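Pre-Session Software Checklist, Hand-Held Gripper Capture
Station: Skovov, sink
Checked by: Ronja Ekström
Reviewed by: Wilmer Cuervo
Date: 28 February 2024

Mark each line OK, FAIL or N/A. Comments go under the line they belong to. A FAIL in sections 1 or 2 stops the session.

1. Time and logging

1.1 Clocks on head camera and both grippers synced to the host. OK
1.2 Offset between left and right streams under 17 ms. OK
Comment (RE): First reading was over the limit on the right side. Restarted the sync service, second and third readings passed. Log kept.
1.3 Free disk space on recorder above 40 GB. OK
1.4 Recorder writes a closing index when stopped from the keyboard. FAIL, then OK
Comment (RE): Index missing on the first test file. Baran was still on the old build. Updated and repeated.

2. Marker tracking

2.1 Marker map loaded matches the cubes fitted to each gripper. OK
2.2 Left and right IDs not swapped in the config. OK
Comment (WC): Please check this by moving one gripper at a time. Reading the config file is not enough. In session 689 the file was correct and the loader had cached the previous one.
2.3 Pose jitter at rest within limit, both grippers. OK
2.4 Tracking recovers after a cube is covered by a hand for two seconds. OK
2.5 Tracking checked over the sink at working height. OK with comment
Comment (RE): White cubes over a white, glossy basin. The detector holds, but corner confidence drops when a cube is close to the basin edge. Exposure lowered one step.

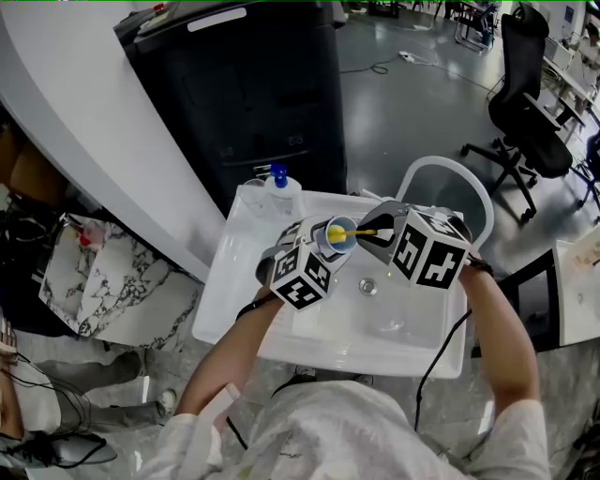

Confidence was back above threshold after the exposure change, and the setting is saved in the station profile. Do not copy it to the desk stations, where the light is different.

3. Task segmentation

3.1 Task label set to "brush inside of cup" before recording. OK
3.2 Segmenter opens a segment on grasp and closes it on release, each hand separately. FAIL
Comment (RE): The right-hand segment closes early when the brush handle shifts against the finger pad. The gripper width changes slightly and the segmenter reads it as a release.
Comment (WC): Known. Delphine Abernathy has a fix in review — a hold time on the release event. Until it is merged, label by hand. Does not block recording.
3.3 Test file of 1,959 frames replays without gaps. OK

4. Physical items that affect the data

4.1 Wrist straps fastened on both arms. OK
4.2 Cable has slack across the full reach and does not pass in front of a cube. OK
Comment (RE): Recheck after every change of operator.
4.3 Cables on the floor clear of the operator's feet. OK

5. Open actions

Merge release hold time, then repeat 3.2. Owner: Delphine Abernathy
Clear loader cache at startup. Owner: Cyprian Wilczyńska
Add exposure value to the session header. Owner: Ronja Ekström, due in May

Result: cleared to record, manual labels required.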